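# Folding knitwear at home: comparing two methods

Project report, Textiles and Household Studies, Trallwood College

## Why I chose this

My aunt runs a small second-hand clothes stall and has always told me that jumpers should be folded and never hung. I wanted to know which fold keeps a jumper in the best state when it has been in a drawer for a while, and which one a person will still be doing after a month. The second question turned out to be the harder one to answer.

I looked at two methods. The first is the flat fold, where the sleeves go across the back and the body is folded up from the hem. The second is the roll, where the sleeves go across in the same way and the body is rolled from hem to neck. In my notes I call them F and R.

## Method

Five people took part, all from my building on Talavera Road. Each used F for the first half of August and R for the second half. They put jumpers away as they normally would and wrote a line in a notebook each time. I also did my own folding at home on the bed, as my desk is too narrow for anything with long sleeves.

Both methods start from the same position:

1. Lay the jumper face-down on a flat surface.
2. Pull the sleeves straight out to the sides.
3. Smooth the body from the middle outwards with the flat of the hand.
4. Bring one sleeve across the back, then the other.
5. Fold or roll from the hem.

Step 3 was added after the first few days. Two people had been skipping straight to the sleeves, and any crease left in the body was pressed in by everything on top of it. 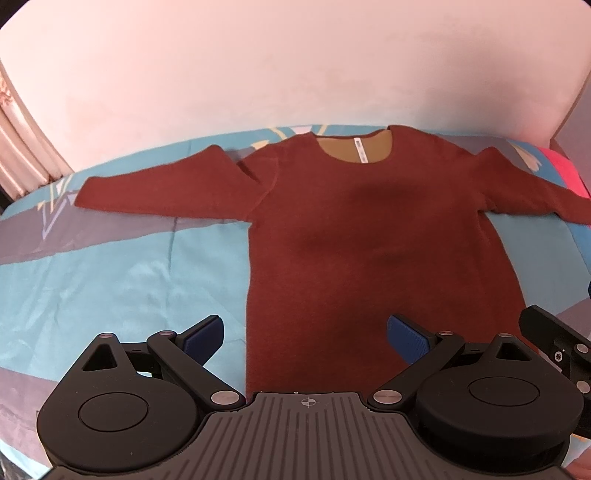 Rogelio Villanueva disagreed with the starting position and wrote in the notebook that he folds his against his chest while standing up, gets through a whole wash that way before the kettle has boiled, and cannot see what a bed adds to it. I asked him to try the flat start for the rest of the month. He did, and his later notes say the sleeves came out more even but that he still found it slow.

I have kept his comment in the report as it is a fair point. A method that needs a clear bed will not be used in a house where the bed is covered in other washing.

## What I found

Creases: F left one line across the front of the body, at the fold. R left several softer ones, mostly near the hem. On thick knits neither mattered much once the jumper had been worn for an hour. On thin knits the single line from F was easier to steam out.

Space: my drawer is an Ollirberg one, quite shallow. Rolled jumpers stood too high and caught on the frame when I shut it. Folded ones fitted in two layers. The people with deeper drawers had the opposite result and preferred R, because they could see every jumper from the top.

Shape: I had expected the roll to stretch the neck. I measured the neck opening on my own jumpers at the start and end of the month with a tape measure and found no change I could be sure of.

Keeping it up: by the end of August more than 2 of the notebooks had gaps of several days. Most of the gaps were in the second half, so they may be down to people getting bored and not to R itself.

## Problems

I should have had half the group start with R. I also did not ask what the jumpers were made of, so wool and acrylic are mixed together in the notes. The timings I took on my old Itel phone are left out, as I forgot to stop the timer on several of them.

## Next time

I would use one type of knit, swap the order for half the group and include folding while standing as a third method. I would also like to test a folding board, which could go on a table or across the arms of a chair.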